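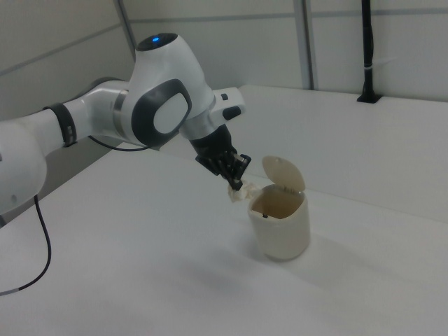
Zwei Nächte in Annecy, lohnt sich das im Juni?

Clotilde Texier
Hallo ihr Lieben! Wir fahren im Juni durch die Savoyen und ich träume seit Jahren von Annecy, den Kanälen, dem See, den Arkaden … Reichen zwei Nächte? Und kommt man ohne Auto auf einen schönen Aussichtspunkt?

Benoît Riviere
Unbedingt hin! Geht morgens um sieben durch die Altstadt, da gehört euch der Thiou fast allein, herrlich! Für die Runde um den See (bis zu 40 km, je nach Abstecher) Räder leihen und in Talloires baden. Wir haben zwei Nächte gebucht und sind vier geblieben :-)

Plaltby
War super, Eis auch!! Parken teuer.

Bovitz
Zum Aussichtspunkt: Der Semnoz ist traumhaft, bei klarer Luft mit Blick bis zum Mont Blanc. Ob der Bus im Juni schon fährt, bitte vorher im Tourismusbüro fragen. Und nehmt eine Jacke mit!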